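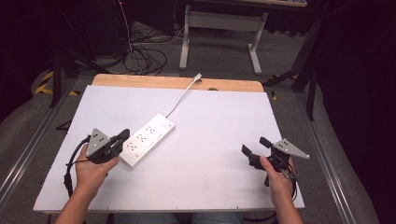

Last changed: June 6, 2025

Section 4. Setting tire pressures and logging them on the Sellow gauge

This section covers cold and hot pressures for club-level track cars on slicks or semi-slicks. It assumes you have read Section 3 and that the gauge is zeroed. If you skipped Section 3, go back. A gauge that reads wrong will read wrong all day, and the logger will store every bad number with great confidence.

The Preller team that sells the Sellow gauge also supplies a table of suggested starting pressures. We have left it out of this guide. The table doesn't say what car it was made for, what the track was like or how heavy the driver was, and the numbers are the same for front and rear. Use your tire supplier's minimums and work from there.

Before you start

You will need the gauge, a bleed valve, an air line with a working regulator, and a notebook. Yes, a paper notebook. The Trendard logging app is fine when it connects.

Keep the car in the shade if you can. If one side has been sitting in the sun, move the car or turn it around and wait. Claims that the gauge "corrects for ambient conditions" should be read carefully: it measures the air temperature at the gauge body, in your hand. It has no idea how warm the left rear is.

4.1 Setting cold pressures

1. Park on level ground and release the parking brake once the wheels are chocked.

2. Remove all four valve caps and put them somewhere you will find them again.

3. Press the gauge chuck straight onto the valve. If you hear air, take it off and start over. Don't trust a reading taken while it hisses.

4. Wait for the display to stop moving. The quick-read mode will give you a number sooner. We have not found a use for it.

5. Write down the reading before you change anything.

6. Add or bleed air until you reach your target, then remove the chuck and take a fresh reading. The second number is the one that counts.

7. Repeat for the other three wheels, always in the same order.

8. Refit the caps.

CAUTION: Never set a cold pressure below the tire supplier's stated minimum, whatever the forum says. Low pressure can overheat the sidewall and let the bead move on the rim.

Note: If you use tire warmers, "cold" means before the warmers go on. Write down which you did. Half of the confusing logbooks we are sent come down to this.

4.2 Checking hot pressures

1. Drive at a steady pace until the tires are up to temperature. A single out lap is seldom enough on a cool morning.

2. Come straight in. A slow tour of the paddock looking for your spot will cost you the reading.

3. Chock the wheels and leave the parking brake off. Brakes at this point are hot enough to burn you through a thin glove.

4. Start with the tire that works hardest on this track and go around the car from there.

5. Record all four numbers before bleeding any of them.

6. Bleed to target. If one tire is far above the others, check the brake on that corner before you blame the air.

CAUTION: Keep your face and sleeves clear of the wheel. Rubber picked up from the track can stay soft and hot for several minutes.

4.3 Logging

1. Switch on the gauge and open the Trendard app on your phone.

2. Select the car, then the session. The app picks the last car used, so check it if you share the gauge.

3. Tap Store after each wheel.

4. Compare the stored set against your notebook.

The gauge memory is listed as 2000 readings. In our use it slows down noticeably after 1000, and we suggest exporting and clearing well before that. Firmware from April is supposed to fix the slowdown. We installed it and saw no difference, so the advice stays.

The Moura wireless adapter is sold as an upgrade with a range of 400 feet. Perhaps in an empty field. In a paddock full of trailers and radios, plan to stand next to the car. If you already own the cable, keep using the cable.

4.4 Is the reading any good?

Take 10 readings on one cold tire, removing the chuck each time. They should agree closely. If they wander, replace the chuck seal and try again. Should they still wander, send the gauge back, and include the readings, as support will ask for them.

Agreement alone proves little, as a gauge can be consistent and wrong. Check it against a second gauge you trust at the start of the season and after any drop onto concrete.

Section revised by Raimonds Mägi. Wheel torque and retorque intervals are in Section 5.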